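June, workshop notebook, Pendelow hall and stairs

Second coat of the eggshell went on the test boards at 7 this morning, before the radio and before Tudur. Same four boards as last time, all sanded back to something like bare wood, though board two still has a ghost of the old green along one edge and I've given up arguing with it.

Boards one and three had the water-based undercoat, two and four the oil. By dinner time one and three had dried flat and dull as a school corridor. Two had sags at the bottom, my fault, I loaded the brush like a man painting a boat. Four is the best of them and naturally it's the one that stinks the place out.

Scratch test with a thumbnail after 4 hours: one marked, three marked less, four not at all. Didn't bother with two. Mererid says a thumbnail is no sort of test and that mine are worse than most. Noted.

Gwenllian wants the handrail done the same as the spindles. I've told her a handrail gets hands on it. She is thinking about it, so I'll price both.

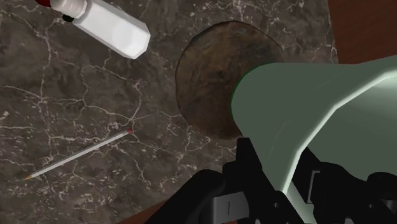
Sanding: went through the 120 too quickly again and finished with the 240. Efa tried 600 between coats on the offcut and it came up lovely, like the inside of a shell, and the next coat slid about on it looking for something to hold. Fine for a last rub with wax. Stop at 240 for anything getting paint.

Still to do: ask Sandhu whether the tinted undercoat is the same base as the white or only says so on the lid. Strain what's left of the eggshell, there are bits in it. Tudur has the good two-inch brush in his van and denies it.

Leave board four alone until it's properly hard. That means you, Trefor.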